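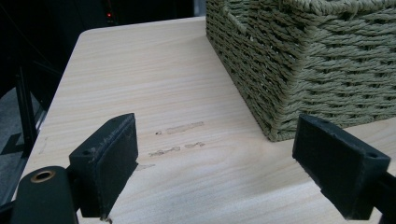
According to one reader at the Whitlock site, last month's item on hand-held teaching spent too long on the hardware and skipped the part that decides whether a recording is any use, namely how the person holding the tool moves. The same reader asked for the numbers behind our switch from remote control to hand-held work, and whether the remote station is going to be retired.

The remote station stays. It has a narrower job now, covered further down.

To take the numbers first. The basket task at Riltthorpe closed in April with 1,056 accepted demonstrations against a target of 2,000. The shortfall is mostly a matter of hours. Recording did not start until the mounts had been reprinted, and after that it ran only in the mornings. The target has not been changed and the rest will be collected at Whitlock on the same protocol, so that the two sets can be pooled under the Kestinel project without relabelling.

The first 200 were done by remote control. Operators sat at the leader arm and watched the follower through the wrist view and one side view. The motion is clean in the sense that every pose is one the arm can reach, and the joint record comes for free. The weakness is in contact. With no force coming back to the hand, operators tended to stop short of the basket wall, correct, stop again, and then close the fingers late. A policy trained on those episodes learned the pauses along with the grasp. It would hover beside the rim for several seconds before committing, and sometimes it did not commit.

The remainder were done by hand, with the same finger geometry carried on the hand-held tool. Approach and grasp became one movement. The cost is that a person's wrist will go places the arm can't follow, and those episodes have to be found and thrown out afterwards. The Trondunetti filter does this by replaying each path against the arm's joint limits and speed limits. It is strict. Operators who had never used the remote station lost many more episodes to it than those who had, which suggests that an hour at the leader arm is worth scheduling before anyone picks up the tool.

On how to move, these are the points now in the protocol.

Start each episode with the fingers open and the basket in view of the wrist camera. Hold still for one second before moving. The filter uses the still period to settle the pose estimate, and an episode that begins in motion is rejected without being replayed.

Come in along the line of the fingers. With woven cord a sideways approach drags the pad over the weave, and the loose fibres at the corners catch on any rough printed edge. The basket then turns a little and the recording shows a grasp on an object that has already moved.

Close on the wall squarely, at the speed you would use to pick up a paperback. Fast closing trips the speed limit. Very slow closing brings back the hovering described above.

Lift before you carry. Sliding the basket across the wood is quicker and several operators drifted into it late in a session, but the task as written is a lift, and a mixed set teaches neither one well. Slid episodes are to be marked as such and kept in a separate folder. We may want them later.

Do not regrasp to tidy up a poor hold. If the hold is poor but the basket leaves the table, carry on and finish. If it slips, let it slip, open, go back to the still position and recover from there. Recoveries of this kind are useful and we have too few. Mark them R in the log.

Vary the start. Move the basket between episodes, turn it, and put it near the side of the table as well as in the middle. Do not wait until the end of a block to do this. In the Riltthorpe set the positions change block by block, and the validation split had to be redrawn when it became clear that whole blocks were falling on one side of it.

Stop after 30 episodes and change operators. Rejections climb in longer blocks, chiefly from wrist angle, and the operator seldom notices.

The remote station will be used for recoveries on the real arm. When a trained policy stalls, the operator takes over at the leader, finishes the grasp and hands back. These takeovers begin in states the arm got itself into, which hand-held recording can't supply except by guesswork. The log already has a field for the handover time. Please fill it in to the second - the current entries are rounded to the minute and can't be lined up with the joint record.

Two smaller matters. The finger pads should be checked for scuffing at the start of each session, and the replacement set should be used for a whole block or not at all, never one pad at a time. Lighting should stay as it is until the Whitlock collection is finished. Glare on the tabletop is present across the Riltthorpe set, and a change halfway through would be harder to deal with than the glare.

The updated protocol sheet is in the Kestinel folder under the usual heading. Printed copies of the April version should be recycled.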